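Search this book
Enter keyword
Go

Chapter 4
Settling In: The First Weeks of Care

Most children who start at an early learning service have never been left for a full day with adults outside their own family. How the first weeks are handled affects how the child sleeps and eats at the service, how the family talks to staff, and how much the rest of the group is disrupted. This chapter deals with the period from the first visit to the end of the sixth week. It assumes you have read Chapter 3 on attachment and will use the same terms.

Key terms for this chapter: orientation visit, primary educator, staggered start, handover, transition object, separation plan.

4.1 Before the first day

Enrolment forms collect the facts a service is required to hold: allergies, immunisation, emergency contacts, court orders. They are a poor way of learning about a child. A parent writing "good sleeper" on a form may mean that the child sleeps through the night in a parent's bed, or naps for three hours in a pram that is being pushed. The orientation visit is where the educator finds out which.

Hägglund (Gunvor Hägglund, whose study of family day care is discussed again in Chapter 6) recommends that the visit be held in the room the child will join, while the other children are present. Many services still hold it in the office after closing, when it suits the director. The child then arrives on Monday to a room that is much louder than the one they were shown, or one they haven't seen at all.

Questions worth asking at the visit include:

- What does your child do when they are tired?
- Who else looks after them, and what do they call that person?
- What words do you use at home for the toilet, for milk, for bed?
- Is there anything they carry around with them?

Write the answers down in the family's own words. If the family speaks a language other than English at home, write the words as they sound, so that a relief educator can use them.

4.2 The staggered start

In a staggered start the child attends for short sessions that get longer. The Callska centre, used as a case study throughout this part of the book, begins with one hour with a parent in the room, then one hour without, then a morning that includes lunch. Sleep is added last. Its sister service at Wirno uses the same order but allows families to repeat a step.

Staggered starts are hard on parents who have already gone back to work. A service should tell families about the arrangement when it offers the place, so that leave can be organised. 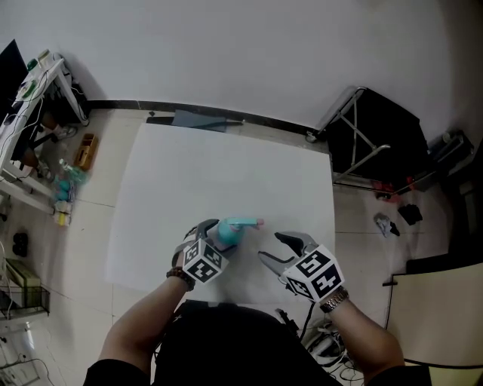 Where a family can't manage a staggered start, the primary educator should be rostered on for the whole of the child's first three days, including both handovers.

Contact the publisher | Copyright Falcão Learning | Back to top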